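Two-arm team at the Idlow robotics club needs more hands (beginners, I mean you)

Hi, I'm Angeliki Dimitriou and I run the student side of the robotics club at Idlow. We're picking people for Rustero, our project for the Ledalitz student challenge, and I'd love to fill the last 7 spots before December!

Our task this term is padlocks. Two arms, one lock, and you get to work out who holds what (harder than it sounds, and way more fun). You'd be driving the arms, writing a bit of Python, and arguing with the rest of us about grip angles. Decha Saithong teaches the coding part and is very patient with people who've never typed a line of it.
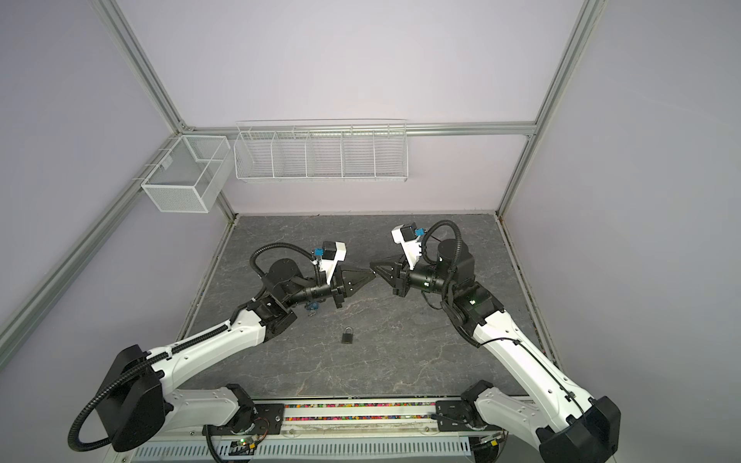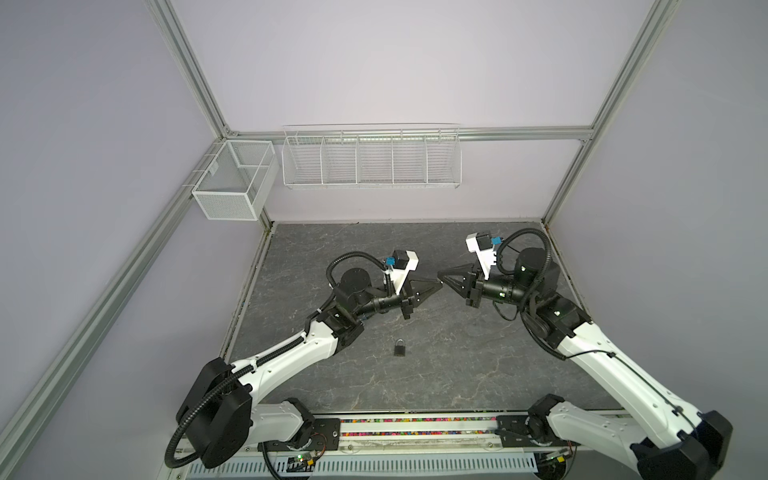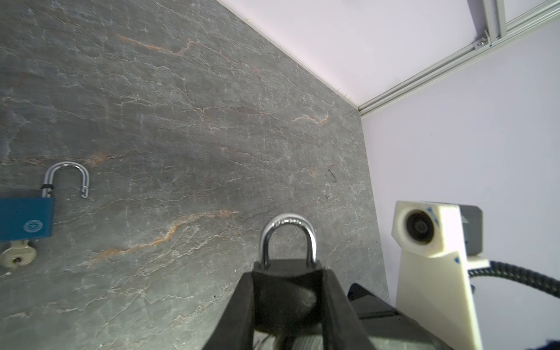 The Rustero workspace, with padlocks on the table. The last picture is a close-up from one of the wrists, with a lock between the fingers.

What I'm looking for: you're a student here, any major, and you can give us 2 evenings a week. Sessions run 80 minutes and start at 6 p.m. Steady hands help, and so does not minding when the same move goes wrong for the tenth time. It's unpaid, but there's a $60 book credit for everyone who stays through the challenge, plus snacks (bring your own if you're picky).

To sign up, leave your name and a few lines about something you've taken apart at the club desk in the Suwannarat building. I read all of them and I'll write back!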